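Koleo League confirms roster rules and draft format for coming season

Squad limit set at 61 registered players; compensatory selections to be decided by games lost

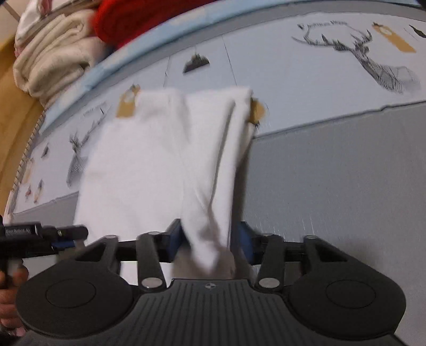
A white towel held at its lower end in a hand-held gripper, with a printed duvet behind.

TESSIDE — The Koleo League has confirmed the roster and draft rules that will apply to its member clubs from the opening of the registration period in April. The changes cover squad size, the order of selection, the treatment of injured players and the trading of future picks. They replace the interim rules under which the league has operated since it expanded to 10 clubs.

Each club may register 61 players, including those on the development list. Clubs above the limit at the close of registration must release or transfer players before their first fixture. A club that fails to do so will forfeit its earliest available selection in the next draft.

The draft will run over seven rounds. Clubs will select in reverse order of the previous season's standings, with the two grand finalists placed last regardless of their regular season record. Where two clubs finished on equal points, the order will be settled by points percentage and then by the result of their most recent meeting.

"The interim rules were written for a smaller competition," said Adebayo Jibrin, the league's head of football operations. "Clubs were reading the same clause in different ways, particularly on injured players. The new wording sets out what is counted and when."

Injured list

A player may be placed on the injured list if the club's medical officer certifies that he will be unavailable for at least six consecutive rounds. His place on the active roster may be filled from the development list on the day the certificate is lodged. He may not return before the period has ended, even where he is cleared to train.

Clubs losing a high number of player games to long-term injury will be eligible for a compensatory selection at the end of the third round. Eligibility will be calculated on active roster players only. Games missed through suspension, representative duty or personal leave will not be included.

Trading of selections

Clubs may trade selections in the current draft and the one that follows. Trades involving later drafts will not be registered. A club must keep at least one selection in the first three rounds of each draft, and any trade that would leave it without one will be returned to both parties.

The trade period will close at 5 pm on the day before the draft. Paperwork must be lodged through the league's registration system and signed by an authorised officer of each club. Verbal agreements will not be recognised — including those confirmed later by email.

Prulari, which maintains the registration system, has updated the software to display each club's roster count and pick holdings. Clubs will have access to a test version before the registration period opens.

Club response

Meifang Dong, list manager at Gajewski, said the restriction on future selections would alter the way the club prepared for the draft.

"We have traded two years ahead in the past, and that is no longer available to us," Dong said. "It puts more weight on the middle rounds. Our scouting program has already been adjusted, with more time spent on second-tier matches and less on the national carnival."

Gajewski holds the first selection after finishing last in the previous season. The club has not indicated whether it will keep the pick. Its defensive group was the most affected by retirements, and Dong said key position players would be considered at each stage.

Tesside, the reigning premier, will select last in every round unless it trades forward. Senior coach Ekene Fashola said most of the premiership side remained under contract.

"Seven of the players who took the field in the grand final came to us through the draft," Fashola said. "We would expect to find our depth there again. Late selections take longer to develop, and we have planned the list on that basis."

Review

The rules will remain in force for two seasons. Clubs may lodge submissions on their operation at the end of the first, and any amendment will require the support of seven clubs.

Copies of the rules have been sent to all clubs and to the players' association. Media enquiries should be directed to Funmilayo Eze, communications manager, Koleo League.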